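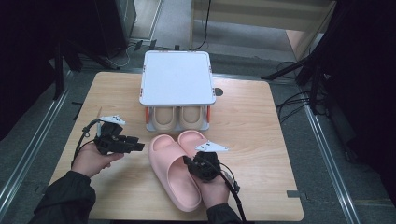
Section 4: Fitting the Cuff and Taking Your First Readings

Applies to the Amadi upper-arm blood pressure monitor, cuff part 393, as loaned or sold by the Daden clinic. If yours came from somewhere else, the buttons may be in different places.

The leaflet in the box says the monitor is "ready in seconds." We have set up a lot of these and would not plan on it. Allow a quarter of an hour the first time, and don't put much faith in the first number you see.

4.1 Before you switch on

1. Check the cuff range printed on the inside of the sleeve against your own upper arm. Measure halfway between shoulder and elbow with a cloth tape. If your measurement falls outside the range, stop and ask us for another size. A cuff that is too small usually reads high, and no setting in the menu will fix that.

2. Put in four new AA batteries, or plug in the adapter. Mixed old and new batteries will run the screen well enough and then quit halfway through an inflation.

3. Set the date and time. The monitor lets you skip this. Please don't. It stores 200 readings and then begins overwriting the oldest, and a stored list with no times on it is hard for anyone to use.

4. Choose User 1 or User 2. If two people in the house share the monitor, write down who is who and keep the note with the cuff.

Note: The wrist strap accessory sold as the Flirka is not covered in this section. Kamran Jafri, who handles our equipment loans, has compared several against the arm cuff and was not impressed with how far they wandered when the wrist was held low.

4.2 Fitting the cuff

1. Bare your upper arm. Pushing a tight sleeve up into a roll is worse than taking the shirt off.

2. Press the air plug into the left side of the monitor until it seats. A loose plug gives error E2.

3. Slide the cuff up your left arm so the lower edge sits an inch above the bend of the elbow, with the tube running down the inside of the arm toward your palm.

4. Close the fastener. You should be able to work two fingertips under the top edge, and no more.

CAUTION: Do not use the cuff on an arm with a dialysis fistula, an IV line, or an open wound. If you have had lymph nodes removed on one side, or a mastectomy, ask your doctor which arm to use before you start. 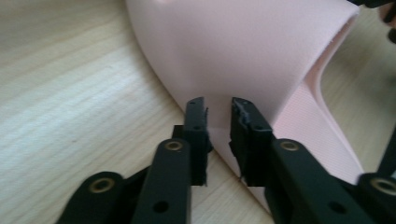 Most bad readings we see come from how the cuff is wrapped, whatever the box says about "any-position accuracy." The bladder inside has to follow the arm all the way around. Before putting the cuff on, lay it on a table and bend it by hand into a broad, open curve like the pale pink sheet here, with the end turned back over itself. The cuff should hold a smooth bend with no sharp crease. If it has been stored flat under something heavy and wants to kink, roll it the right way and leave it for an hour. If the kink is still there, bring it in.

4.3 Taking a reading

1. Skip coffee, cigarettes, and exercise for half an hour beforehand, and use the bathroom first.

2. Sit in a chair with your back supported, both feet flat on the floor, and your legs uncrossed. Rest your forearm on a table so the cuff is level with your heart. You may need a cushion under the arm.

3. Sit quietly for five minutes. No phone, no television, no conversation.

4. Press START. Keep still and don't talk until the cuff has fully deflated.

5. Wait one minute and take a second reading. Write down both. Choosing the one you like better is very common and makes the log useless.

6. Do this in the morning before any blood pressure medicine, and again in the evening, for seven days. Bring the log and the monitor to your follow-up visit.

Note: Readings go up and down through the day in everybody. A single high number with no symptoms calls for a rest and a repeat, not an evening of taking it over and over. Waqas Shaikh at our front desk once received a log with 59 readings from one afternoon. We could not make anything of it.

CAUTION: If you get a reading above 180 for the top number or above 120 for the bottom number, wait at least one minute and measure again. If it is still that high, call your doctor right away. If you also have chest pain, shortness of breath, weakness, numbness, trouble speaking, back pain, or a change in vision, call 911. Do not wait to see if the number comes down. Do not change or stop your medicine on the strength of a home reading.

4.4 Features we suggest you leave off

Morning Average. It averages whatever it finds before 10 a.m., including the reading your grandson took for fun.

Smile indicator. The monitor shows a face after each reading. The face uses the maker's cutoffs, which may not be the ones your doctor set for you. To turn it off, hold MEM for three seconds and select FACE, then OFF.

Starness app. The app asks for an account and then offers a "wellness score." We asked how the score is worked out and have not had an answer we understood. A pencil and the paper log from the back of this guide do the same job. If you do use the app, check now and then that the numbers on your phone match the ones on the monitor.

4.5 Error codes

E1: Cuff too loose or not found. Refit it.
E2: Air plug loose, or a leak in the tube. Push the plug in and check the tube for splits.
E3: Movement or talking. Rest for a few minutes and repeat.
E5: Irregular pulse detected during the reading. Repeat it once. If E5 keeps coming back, tell your doctor. The monitor cannot diagnose a heart rhythm problem, although the box comes close to saying it can.
Lo: Replace all four batteries.

4.6 Checking it against ours

Bring the monitor in once a year, or after any drop onto a hard floor. Natanael Lacerda will take readings with yours and with the clinic's and note the difference on your card. Bring your own cuff as well. Checks are done on a walk-in basis until 4 p.m., and there is no charge for monitors on loan.

Cleaning and storage are in Section 5.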